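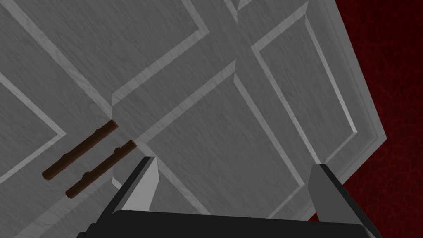 Report on the Visit to the Figueroa Joinery Works

October 23, 2022

Background

Members of the Astik Heritage Housing Society were invited to attend the autumn open day at the Figueroa joinery works, which supplies panelled doors, sash windows and stair parts to builders and private owners across the region. The Society has been preparing advice for owners of older homes who wish to repair or replace interior doors, and the visit was arranged to inform that work. A party of 14 attended. The following report has been prepared for members who were unable to travel.

Arrival and Introduction

Visitors were received in the showroom on the Zesier Road side of the property and were given a short safety talk before entering the shop floor. The works occupies a former cannery and has been in its present use for two generations. Our hosts explained that the business makes 4000 doors in an ordinary year, most of them to standard sizes, with a smaller bench shop kept for matching work in older houses.

The Timber Store

The tour began in the timber store, where boards are stacked on spacers and left to settle before cutting. Staff check moisture content on arrival and again before the boards are released to the machine shop. Several members asked about the supply of wide, clear boards. We were told that these have become difficult to obtain and that many panels are now glued up from narrower pieces, with the grain matched by eye.

The Machine Shop

In the machine shop we watched stiles and rails being cut to length and grooved along their inner edges to receive the panels. The foreman stressed that a solid timber panel should never be glued into its groove. It must be free to move with the seasons, or it will split or force the joints apart. This point is of direct interest to our members, as past repairs reported to the Society have often involved panels fixed in place with filler or thick paint.

Mouldings are cut on a separate line. The works holds 782 cutter profiles in its store, many copied from doors brought in by customers. Owners who wish to have a profile matched are asked to supply a clean offcut or, failing that, a careful tracing taken from the end of the moulding.

The Bench Shop

The bench shop was the part of the visit most appreciated by the party. Two doors from a house in Kurnier were under repair, both with worn lock rails. The joiners had cut away the damaged timber and were letting in new pieces of the same species. Members were invited to handle the tools and to examine the joints before assembly -- an opportunity that is seldom offered at larger plants.

Finishing and Colour

Painted doors are primed on all faces and edges before they leave the building. Staff recommended that owners do the same whenever a door is trimmed on site, including the top and bottom edges. Light greys and off-whites account for most current orders, although the finishing room will match any colour from a sample. Stained work is done by hand and carries a longer waiting period.

Matters for Follow-up

The works has offered to review the draft of the Society's door repair leaflet, and the draft will be sent once the section on hinges is complete. A second visit has been proposed for March, limited to the bench shop and a smaller party. Members wishing to attend should write to the Society's office and indicate whether they have a repair project under way. Sturdy closed footwear is required, and parking is available behind the timber store.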